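Handheld grippers: jaws drift out of line when squeezing folded fabric. How do you set up your station?

We just started on a cloth folding cell at Totcombe with a pair of handheld grippers, one for each hand, and I am having so much fun with it! The trouble comes when I press the two jaws in on the sides of a folded stack. After 30 folds or so the left jaw sits a hair lower than the right and the cloth starts to twist. Is that the straps, the knobs, or me?

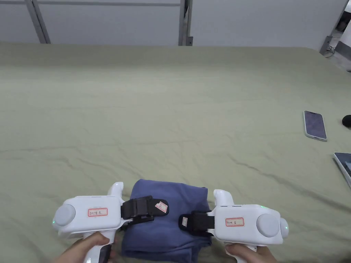
Oliwia Zawadzka

I'd check the jaw straps first. Ours at Linport relax over a session, and a slack strap lets the jaw rock when you squeeze a thick stack from both sides. Snug them up, then close each gripper on a strip of card and see if it pulls out evenly. Label both units too (left and right, in red so you can read it at arm's length) and never swap jaws between them. We did that once in February and spent a whole day chasing an offset!

Also look at what's under the fabric. A crease in the cover sheet can tip one side of the pile, so pull it flat before every run. It's easier with someone at the right side holding the edge.

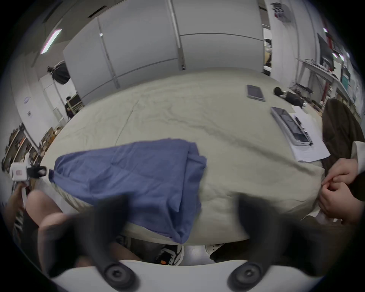
Tsion Shiferaw
13 September 2022

Great answer above, love the card trick. I'd add the knobs. Go finger tight on both, same feel each side, and wipe the jaw pads every 96 folds. Our Tilero pads went 1,000 folds before they got shiny and started slipping, and new ones fixed it right away. Have fun with it!

degraaf_fan268

Mine did this too. Tightened everything and it went away, no idea which part it was.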